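Search
Search posts

Gareth Treloar
September 22, 2026

right. bedroom. doing it today, the whole thing, no excuses. going to post as I go because otherwise I'll sit down and that'll be the end of it

rule one — nothing gets put on the floor "for now". the floor is where things went last time and they stayed there till December

background for anyone new: moved to Gultumham in the spring, unpacked the kitchen, unpacked the bathroom, then sort of stopped. bedroom has been living out of bags since. the bed is the only flat surface so everything lands on the bed

then at night everything gets moved off the bed on to the chair. then in the morning chair back to bed. I have been doing this for MONTHS

anyway timer on. 40 minutes on the bed, then tea, then 23 on the drawers. got the numbers off a tidying podcast, no idea why 23, she was very firm about it

first thing: three piles. bin, wash, belongs somewhere else. not doing a "maybe" pile. a maybe pile is how I ended up with a box of phone chargers for phones I don't own

bin bag keeps sliding off the door handle. hooked it over the bedpost of the spare instead, no, that's worse. chair. fine

found: one glove, a bus ticket to Plemudance, a receipt from Esteves for a lamp I took back. keeping the receipt I think?? no. bin

ok state of play on the bed. crushed can, snack wrapper, torn paper box, paper cup with the black rope sitting on it, and an orange and white sock. just the one sock obviously
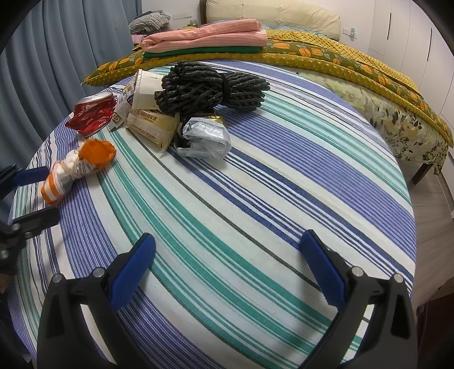 Maureen: put the rope away first or you'll be tripping on it all week, and rinse the can before it goes in the recycling, they're fussy round here now

ok Maureen yes. rope first. it's going on the hook in the cupboard, it's tied round the middle already so it can just hang

can rinsed. went to the kitchen to do it, which was a mistake, came back with toast

paper box and the cup in the bin bag. does the cup go in with paper? council leaflet says one thing and the lid of the bin says another. general waste, moving on

carrier bag thing. I have a drawer full of bags inside a bag. not adding to it. gone

SOCK UPDATE: wash pile. its other half could be anywhere. I'm giving it till the end of the month and then it's a duster

14 mins left on the timer. no wait that's the oven clock

right the blankets. yellow one with the orange leaf side is going back on properly, it's been half off the bed for days and I keep standing on it. best blanket I own, soft as anything, sheds a bit if you tumble it so don't

somebody's asked about the stripy sheet — market, ages ago, no label left in it. washes at 40 and hasn't faded. wish I'd got two

knitted stuff up by the headboard: does it need washing or does it just need folding. this is the real question of my life. sniffed it. folding

pink and white stripy one can go in the airing cupboard. green one as well. airing cupboard is full. airing cupboard is now also a job

tea

back. tea took longer than the bed did

bed is CLEAR. stripped it as well while I was there, sheet's in the machine. mattress needs turning but that's a two person job and I'm one person with a bad shoulder

drawers. top one is all cables and batteries. ordered some dividers from Virudico last year, pack of 4, they've been in the drawer the whole time. still in the packet. underneath the cables

dividers in. they don't fit the short way so they've gone in the long way, socks left, pants right, cables out altogether and into a shoebox

shoebox is on the floor. I know. I KNOW

second drawer was just jumpers so I shut it again

92 percent done I reckon. what's left is the shoebox, the airing cupboard, and whatever is under the bed which I'm not looking at before tea time

looked under the bed. different sock. grey. doesn't match anything ive got

sheet's out on the line, bit of wind, should be dry by six. if it isn't I'm sleeping under the yellow blanket on a bare mattress and that's fine

will do the airing cupboard tomorrow. someone hold me to it please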